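I put felt pads under every table and chair we own back in February, and my plank floor has been so much happier! Cut them a hair smaller than the foot or they'll collect crumbs.
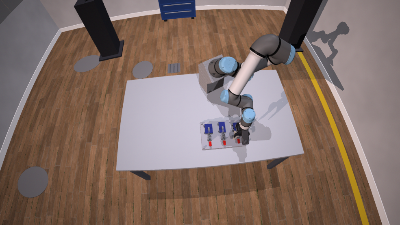 Table legs on wood planks

Sweep with the boards, never across, and go easy on water. I wring my mop until my wrists complain (a damp cloth does fine for the corners).
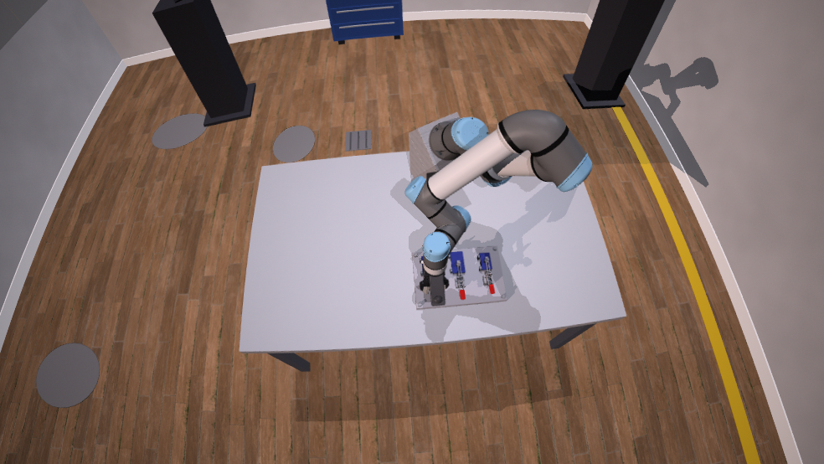
Marlina Manurung: I use an old T-shirt over the broom head for dust between the boards. Shake it outside, though!

Love that, Marlina. For little scratches I rub in a matching wax stick, wait 18 minutes, then buff.

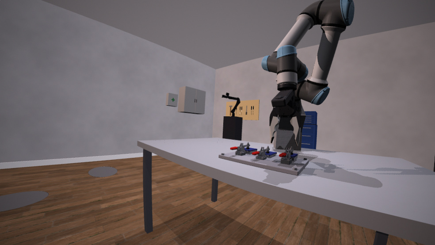
White top, brown boards

Baseboards get a dry paintbrush first, then a barely damp sponge. Start at the door and work your way round. 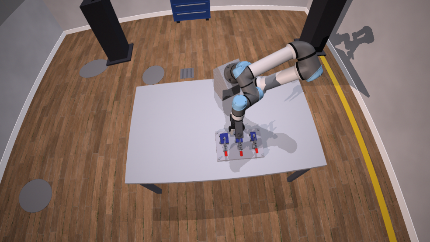 White baseboard along the walls

Next up, squeaky stairs. Bring talcum powder.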